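Open day at Metwally, quick write-up

6 Apr 2019

Back home, feet sore, getting this down before I forget half of it. Went with my sister-in-law, who drove. Left at seven, stopped for a sausage roll and a flat white at the servo, got there just before the gates opened. Already a queue. Free parking in the paddock next door but it had rained all week – wear boots if you go to the October one.

So, Metwally. For anyone who hasn't been following along, they do surfaces. Benchtops, splashbacks, wall panels, the pale smooth stuff you see in every second kitchen renovation now. Two ranges, Primness (the very plain one) and Flaleo (has a bit of colour and movement in it). The open day is twice a year, gold coin at the door, and you get a lanyard and a map that's been photocopied once too often. We're redoing our kitchen this winter, hence the interest. Also I just like a factory.

First stop, the yard. Forklifts parked up, slabs standing in racks under the awning with tags on. Bloke with a megaphone told us to stay inside the yellow lines. Fair enough. Tours going every half hour, ours was group 9, so a wait. Spent it in the tea tent. Good scones, jam a bit runny. Tea came in proper mugs.

Tour itself ran fast. Mixing room first, through a window only, dust everywhere on the other side of the glass. Then the pressing hall, louder than I expected, ear plugs out of a dispenser at the door. Couldn't hear a word the guide said in there so I can't tell you much about the pressing. Then the curing room, warm, smelt like a new shower curtain. My glasses fogged.

Best part for me was finishing. This is where they sand and polish and then look, and look again. The woman on the bench said she'd done 129 panels that week and sent back more than she liked. She got a few of us to have a go at spotting faults. I was hopeless. You stare at a big off-white nothing and after a minute you're seeing faults that aren't there. Trick is to get down low and look along it towards the window, then walk round and do it from the other side. My sister-in-law found a scratch straight off, was unbearable about it until lunch.

Lunch was from the Flurnonen van, which I'd never heard of, apparently does all the markets out that way. Potato pancakes with sour cream and dill. Line was long, worth it. They ran out of the dill ones by one o'clock so don't muck around.

After lunch the showroom. Bigger than it looks on the website, and much better lit. Full kitchens set up with taps that don't run, drawers you can open, a laundry corner that everybody seemed to be measuring. Had our tape with us and got the depth of the island we liked, wrote it on my hand, washed my hand. Sigh. Will have to ring them.

The Flaleo stuff I wanted to love. Some of the greens are gorgeous in the sample size but across a whole bench it was a lot, and our kitchen is small and faces south. We kept drifting back to the plain end. Funny thing about plain, it isn't one colour. Looks white till you get right up on it, then there's grey in there, and a bit of beige, and where a shadow falls over it the whole thing goes soft and smoky. Stood there far too long having opinions on it. People were going around us.
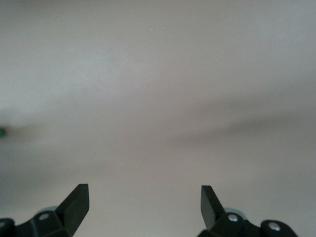
Plain and pale, a bit blurry. Tiny white speck near the top, green dot at the far left.

Prices, since someone always asks. Seconds shed was open from two, and that's where the crowd was. Offcuts from $300 for a decent vanity-sized bit, the one we wanted was $364 with the edge already done, no delivery included. Cash or card but the card machine kept dropping out. I dithered. Went to get the tape measure from the car to check it would go in the back, came back and a couple were loading it on a trolley. Lesson learnt, take the tape AND make up your mind.

Grabbed a handful of sample squares instead, they're free, limit of four each. Will put them on the bench at home and look at them in the morning and again with the lights on at night, which the finishing lady reckoned was the only way to choose. Spilt coffee test to follow as well.

Few bits for anyone going next time:

Toilets are round the back of the showroom, not where teh map says.
Closed shoes, they do check, saw a man sent back to his car in thongs.
Prams fine in the showroom, not on the tour.
Go to the seconds shed first and hang about near the door. Do the tour after.
Last tour is at three and it fills up.

Home by half five, with a detour for petrol. Samples are lined up along the windowsill now and one of the plain ones is out in front, but I've been told I'm not allowed to decide till tomorow. Will post again once we've got a quote.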